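Cletora Hall kitchen and supper room — pre-hire safety check
Form last revised December 2019
Checked by: Ataahua Faulkner
Second signature: Taner Dursun
Marks used: OK, FIX, NOT CONVINCED

Entry and passage

1. Front door opens fully and stays open on its hook. OK
Comment: Opens fully. The hook is new and I have no complaint about the hook.

2. Exit sign lit over the side door. FIX
Comment: Lit when I arrived, dark when I left. The last form says "repaired in April". I'd like to see the invoice before I believe that, and I have asked Bamis Electrical for a copy.

3. Passage clear of stored goods. FIX
Comment: Folding chairs stacked along the wall again. We were told it was temporary. It was temporary on the previous form as well, in the same handwriting.

4. Mat at side door flat and secure. NOT CONVINCED
Comment: Held down with tape. Tape is how you hold down a mat for one evening. Either fix it properly or take it away.

Kitchen

5. Extinguisher on its bracket, tag in date. OK
Comment: Tag is in date. Whether anyone who hires the hall knows how to use it is a question this form doesn't ask.

6. Fire blanket reachable without leaning over the stove. FIX
Comment: It hangs directly behind the back burners. Move it to the wall beside the door. I wrote this last time too.

7. Hot water at the sink not above the set limit. FIX
Comment: Thermometer read 61 at the tap. Taner got the same reading with his own. The Ertürk unit's dial says "medium", so I'm not putting much faith in the dial. Warning card taped up for now, plumber to attend.

8. Power points and leads undamaged. OK
Comment: All points tested. The urn lead has a kink near the plug, but the covering is sound. Look at it again next time.

9. Gas shut-off labelled. OK
Comment: Labelled, in a marker that is already fading.

Floors

10. Tiles level, nothing loose or lifting. OK
11. Floor not slippery when wet. NOT CONVINCED
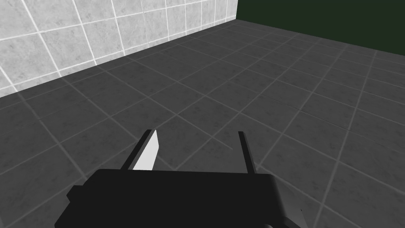
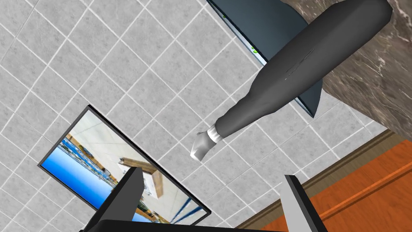

Comment on 11: The Lernero brochure says its sealer makes any hard floor "slip safe". I don't know what that means and I suspect they don't either. There is no test result in the folder, only the brochure and a receipt. I poured a cup of water by the sink and walked through it in leather soles, and my foot moved more than I liked. Taner did it in rubber soles and had no trouble, so we disagree on the mark. Mine stands until someone shows me a proper test.

12. Wet floor signs available. FIX
Comment: The form calls for 2 and there is one. The other is said to be "at the tennis club".

13. Mop and bucket stored dry. OK
Comment: Fine. The cupboard smells, but smell isn't on the list.

Storage

14. Cleaning products in original containers, labels readable. FIX
Comment: One spray bottle under the bench had no label. I was assured it was "just vinegar". It may well be. Label it or tip it out.

15. Heavy items below shoulder height. FIX
Comment: The big stock pot is back on the top shelf. Whoever puts it up there is taller than whoever has to get it down.

16. Shelves fixed to the wall. OK
Comment: Pulled on each one. No movement.

First aid

17. Kit present and stocked. FIX
Comment: Kit present. Stocked is generous. No burn dressings, which in a kitchen is the one thing I'd expect to find, and the saline is past its date. Plenty of safety pins.

18. Emergency numbers and street address posted by the phone. NOT CONVINCED
Comment: The address is right. The after-hours number rang out on both tries. Taner says it works in the evening. Then it should work in the evening while I'm standing there, and I'll come back and ring it.

General remarks

The hall is not a dangerous place and I'm not saying it should be shut. What bothers me is how many items get ticked because they were ticked before. If you are filling in this form, please test the thing itself and leave the old form in the drawer until you're done.

Items 2, 6 and 7 to be dealt with before the next booking. Everything else within 5 weeks. If the hot water can't be turned down by then, the sink tap gets shut off and people can fill the kettle.

Taner's note: I agree with all of it except 11. The floor is fine in sensible shoes.

Reply to Taner's note: Hirers don't always wear sensible shoes. AF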